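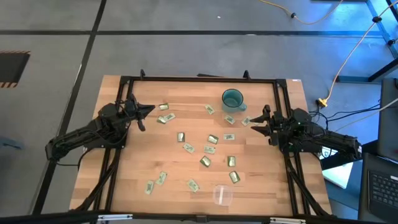
The packets, the green mug and the plastic cup.

Thread: Small packets all over the table -- mug, cup or tin?

gradden_shelf wrote:
Hello all. We have a drinks corner in our office in Stolgate, and I have taken over the care of it. The little packets, the ones in gold and green wrappers, always end up loose on the table. I would like them to stand in something, so that people can take one without pushing the others to the floor. My two candidates are the teal mug and the clear plastic cup. The mug is nicer to look at, but then it is one mug less for drinking. Which would you choose? English is not my first language, so please excuse mistakes.

teaspoon_lane wrote:
The mug. It is heavy, and a plastic cup falls over when someone pulls a packet out too fast. We had a cup like this for 3 weeks and I picked it up from the floor every morning.

Boychuk wrote:
I do not agree. With a clear cup you see from your chair when it is getting low. With a mug you must walk over and look in. If it tips, put some dry rice in the bottom.

teaspoon_lane wrote:
Rice in an office? You will have mice before June is over.

Boychuk wrote:
Then glass pebbles. The idea is the same.

gradden_shelf wrote:
Thank you both. I tried the mug yesterday with packets from our store box. I put in 15 standing up, and they were so tight that the first one tore when I pulled it. With 7 it was comfortable, but that is gone before lunch.

kettle_and_co wrote:
What size is the box you buy? Ours is 24 and we do not unpack it at all. We cut the front of the carton lower and leave it on the shelf. It costs nothing.

gradden_shelf wrote:
Also 24, but the carton gets soft because it stands near the kettle. Also I find it ugly, sorry. Maybe this is only me.

mild_biscuit wrote:
It is not only you. I bought a low tin with a lid from Eteck, the household shop, and I lay the packets flat in rows, all with the label up. The lid stays off in the daytime and goes on in the evening. A light wooden table like yours would look good with a tin on it.

kettle_and_co wrote:
Rows! How long do the rows last with your colleagues?

mild_biscuit wrote:
Until ten o'clock, more or less. But even untidy they stay inside the tin.

Boychuk wrote:
I still say the cup. You have it already, you do not have to buy anything. Fill it half full and keep the rest in the cupboard.

teaspoon_lane wrote:
Half full is better, I give you this. But please check the dates before you fill anything. Loose packets from different boxes get mixed, and the old ones are always at the bottom.

gradden_shelf wrote:
This is a good point, I did not look at the dates. I will do it first, then use the mug with a few packets until I can get a tin. The cup I keep for the spoons -- Boychuk, I hope you are not too disappointed.

Boychuk wrote:
A little. Tell us when the mug goes missing.

Last updated: 22 May 2025
Contact the moderators | Copyright Stolgate Tidy Corner Forum | Back to top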